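Informe de avance – Programa de talleres de barrio Zoltano
Periodo: hasta finales de noviembre

Cerramos el periodo con muy buenas noticias. El taller de reparación de Vorinano ya funciona a pleno ritmo, ¡y la respuesta del barrio nos tiene encantados! La sala abre las tardes de lunes a viernes, y en noviembre hubo que ampliar el horario hasta las 21:00 para atender a todo el mundo.

Actividad

Hasta la fecha hemos registrado 1.144 objetos recibidos, sobre todo lámparas, juguetes y pequeño electrodoméstico. El inventario de piezas sueltas, que empezó siendo un par de cajas heredadas del local anterior, suma ya 3.057 referencias – tornillería, conectores, cables, engranajes de plástico – y por fin está volcado en una hoja de cálculo que cualquiera puede consultar desde la entrada.

Gasto

De la partida de material fungible quedan 300 euros, que reservamos para brocas y puntas. La compra de las 2 lámparas de brazo pasa al próximo trimestre: Brandão nos mejoró el precio, pero no tenía existencias. El resto de las partidas va según lo presupuestado.

Mesas de trabajo

La mesa de madera clara ha sido el gran acierto de la reforma. Se trabaja con el taladro sin cable y el organizador transparente de compartimentos en el mismo tablero, y eso ahorra muchísimos paseos al armario. Falta decidir dónde van los cables enrollados y las piezas pequeñas, que de momento comparten sitio con todo lo demás.

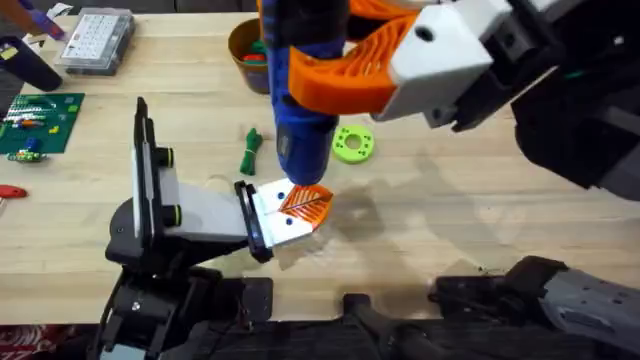 Próximos pasos

Etiquetar los organizadores con el mismo código del inventario.
Recibir el segundo lote de estanterías de Okanier y montarlas en la pared del fondo.
Abrir el grupo de los sábados por la mañana, con lista de espera ya completa.
Enviar las facturas pendientes junto con el próximo informe.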